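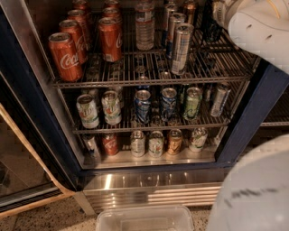
Home News Projects Kit Events Contact
Search this site Go

Planning for a second robot: where the money goes

14/05/2020

We have the go-ahead to plan for a second robot at Gundonbridge, and I couldn't be more pleased! Noel Dimaculangan and I have spent the past few weeks on the sums, and they look quite different from the ones we did for the first machine.

Last time we budgeted for the arms and very little else. This time the spares come first. Gripper finger pads are on a line of their own (we've allowed for 25), along with 5 days of fitting and set-up from Rukby, who were brilliant before and know our floor. Pacita Javier has also asked for a proper service plan from the start, and she's quite right - paying call by call cost us far more than we'd guessed.

The job we're buying for is drinks shelves. Cans stand close together, the tall slim ones next to the ordinary ones, and there's a shelf right above most of them, so reach and the width of the gripper matter much more to us than lifting strength.
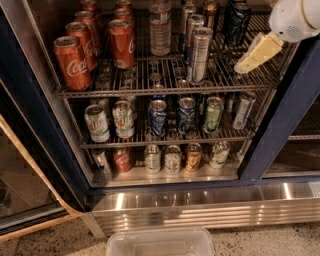
That has changed how we compare quotes. Bindham and Tanabe have both sent one, and Princess Samonte is going through them with the same short list: how far in can it reach, how wide is the hand when open, how long do we wait for parts? Tanabe's is dearer by £754 but has the training built in, and I rather like that.

We'd love the order placed by December. Before then we need door widths, socket positions and a decision on where it will charge overnight - Dindo Navarro has the floor plan if you want to scribble on it. Comments on the draft budget to me within 10 days, please.

Angelica Lagman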